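Ticket 189: Kettle corner, short power cut when switched on
Status: Open, waiting for part
Reported by: Jhun Lumanlan
Place: Pirkeck, second floor room

Hello support,

I write again about the table by the back wall. When I switch on the kettle, the desk lamp goes dark for a moment and after that it comes back. It started in September. In the beginning it happened only in the morning, now it is every time.

What I tried until now:

9:15 Kettle in the wall socket alone, lamp unplugged. Kettle boils normally.
9:30 Lamp alone. No problem, I left it on for one hour.
10:40 Both on the same Feltus power strip. Lamp goes dark when the kettle starts.
10:50 Same test with the strip from the meeting room. Lamp stays on.

So I think the strip is the bad one and the kettle is good. I also pressed the small switch on the lamp cord many times, in case the contact was weak, but I could not find any fault there. 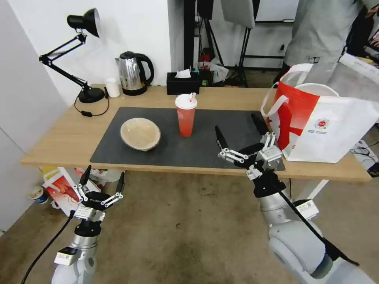
Please tell me if the kettle should stay on this table. I would like to keep it near the lamp, but the tissue box is also on the table and I do not want paper close to the steam. The gray mat can stay, it is easy to wipe.

Reply from Mohammed Facilities, 13:20
Thank you for the clear tests. Please stop using the Feltus strip and put a note on it. Kettle goes directly to the wall from now. The lamp can use the meeting room strip. We have ordered a new one from Zurkunura, 5 sockets, delivery is in 9 days.

Reply from Jhun Lumanlan, 14:05
Done. The old strip is in the drawer with a note. I boiled water two times and the lamp did not go dark. The plug of the old strip has a brown mark on one pin, I did not see it before. Do you need the strip back, or can I bring it to the recycling box? Please leave the ticket open until the new one arrives.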